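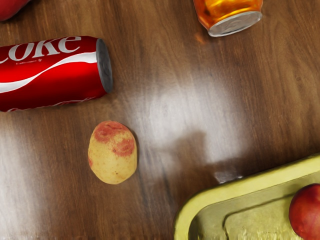

10 April 2024

Simulation work, Zonitdale office. The morning was given to the camera question that Rania Cherkaoui raised at the March review: whether the close view over the table is sufficient for the grasp planner, or whether the wide view must be kept as well. Both were run against the same table, with the cans on their sides and the fruit tray in its usual position.

The close view gives good detail on the small items. It is weak on whatever lies near its borders, and the planner does not treat half a can as a can. Glare on the polished top remains a concern. The Ondex controller was asked for depth estimates in the bright region and returned values that the team does not consider reliable. The lighting file will be left as it is until the comparison is complete, so that results from Notisley can be set beside ours.
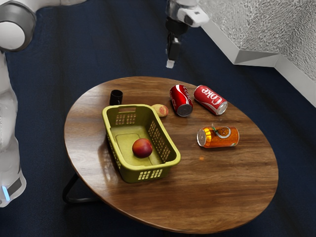
The wide view places the arm, the full tabletop and the floor in one coordinate check, and calibration was therefore simpler. Its cost is resolution. Grasp angles for the cans were less steady from this distance, and the planner twice proposed an approach too close to the wall of the basket. Both proposals were rejected before execution.

On grippers, the slim two-finger model stays in place for the present series. The Zeman gripper, with its broader pads, was loaded after lunch and completed 25 trials. It held round fruit more securely but needed more clearance, and the basket does not offer much. Rania asked that the finger length be recorded with each run - a reasonable request, and one we should have met from the start.

The log now stands at 689 trials for both grippers combined. Two of today's runs were discarded on account of a controller timeout and must be repeated under the same seed.

For tomorrow: repeat the discarded runs, send the calibration values to Notisley, and draft the camera section of the report. My present view is that both cameras should be retained, with the close view used only for the final approach. Rania does not yet agree, and would like to see the can results first.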